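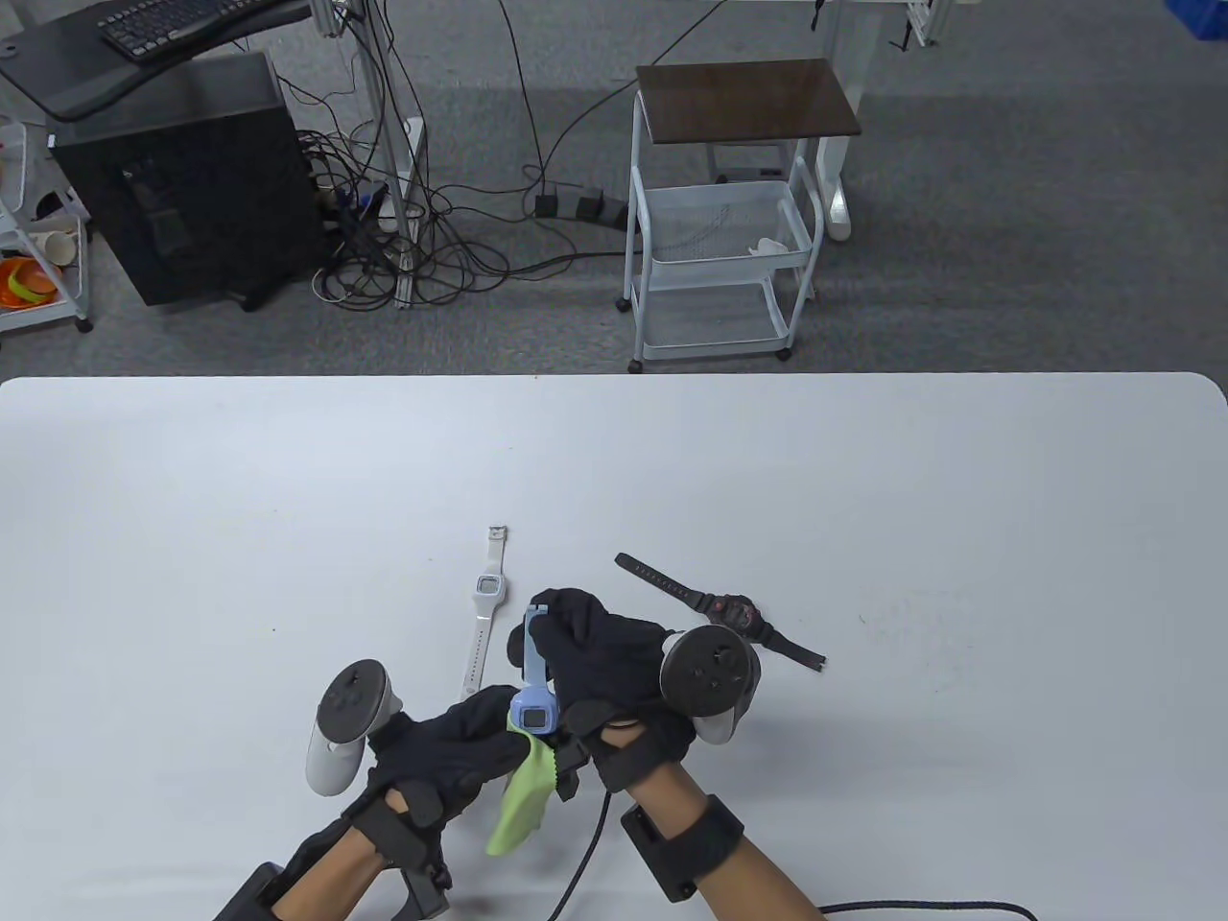 Why does my watch get so grimy?

Your skin makes oil and sweat all day long, and your watch sits right on top of it. Add some dust, sunscreen and a bit of peanut butter, and you get that gray gunk under the strap.

Home | Ask Me Stuff | Bodies | Gadgets | Space | For Grown-Ups

Reading time: 3 minutes

I get asked about watch gunk a lot, and I love it, so let's talk gunk!

Your skin has tiny holes in it called pores. Some of them let out sweat, which cools you down, and some let out an oil that keeps your skin soft. You also drop little flakes of dead skin wherever you go (yes, you, right now). Under a watch strap all of that gets squished together with nowhere to go. I wore my old Stalbridge for 19 days in November without cleaning it, on purpose, and when I finally took it off there was a gray line around my wrist. My whole arm smelled like cheese.

The smell comes from bacteria, which are living things so small you need a microscope to see them. They munch on the sweat and skin flakes, and the leftovers stink. Most of them won't hurt you, but if a strap stays dirty and damp you can get an itchy red patch.
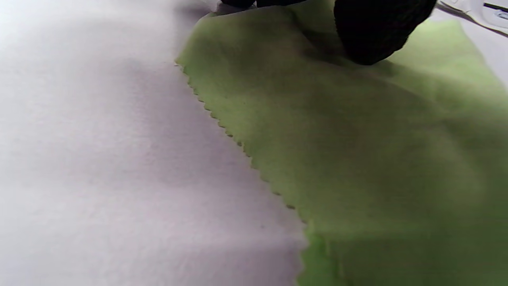
So what do you clean it with? My favorite is a microfiber cloth. "Micro" means very small, and the fibers in these cloths are thinner than the hair on your head. A T-shirt can push the oil around in a shiny smear. Microfiber has loads of teeny edges that grab the oil and hang on to it. I bought a pack of 8 from a shop called Esell and I've used them on my glasses, my tablet and once a very patient tortoise.
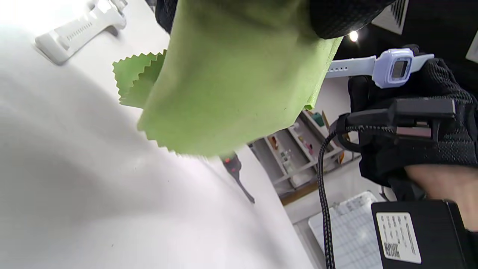

Cloth makers have a problem to solve, too. When you cut woven cloth in a straight line, the threads along the edge can slide out, and soon you've got a fringe you never asked for. One old trick is to cut the edge in zigzags with special scissors called pinking shears. Look at the bottom of the green cloth and you'll find those little teeth! Each zigzag makes it harder for a long thread to pull free. Try it at home on a scrap of cotton if a grown-up has the scissors.

Okay, back to the wrist. Take the watch off first. Wipe the screen gently in small circles, then flip it over and do the back, where it touches your skin. A rubbery strap can have a wipe with a damp cloth. Don't forget the holes and the buckle, that's where the worst stuff hides. Leather straps don't like water, so keep those dry. 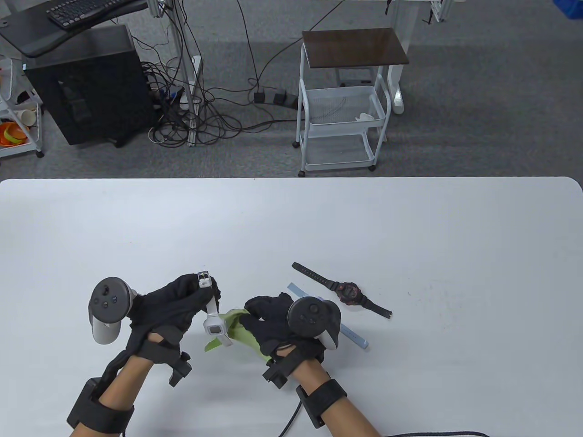
Let everything air out before you put it back on, and wash your wrist while you wait. My Romine gets a wipe every night at bedtime, when I brush my teeth. The cloth gets dirty as well, so ask a grown-up to help you wash it, and skip the fabric softener, which clogs up the fibers.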